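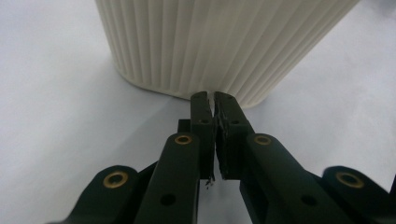 August 18, 2019. Cerkdale set, hand-held collection

Carried on with the ribbed white container on the pale tabletop. Approach from low down, fingers closed, stop short of the base, then back off and open. Syahrul Wuisan did the first half and I took over after the break.

Total is now 1382 clips kept. Target for this object group is 2826, so we are just under halfway. Threw out 6 today for starting before the recorder was ready.

The black pad strip along the inner faces of the fingers is ragged. I left it alone so grip behavior stays the same inside one set. Anikó Dudás wants new pads before we start on the Dritum objects, and the swap has to go in the log as its own line.

Also did wide-open passes with nothing between the fingers. These get the label "open, no target" and go in their own folder. Don't merge them with the failed grasps like we did in June. 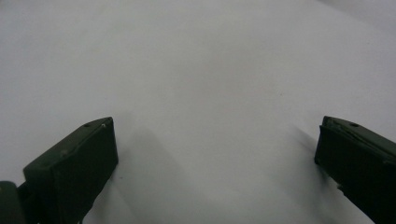 Do the empty passes count toward the 2826?

They don't. The target covers clips with an object only, and the empty ones are tallied on a separate sheet.

To do: copy the cards to the Skondow drive, check clip lengths, ask Anikó which pad thickness she ordered. Syahrul has the spare screws.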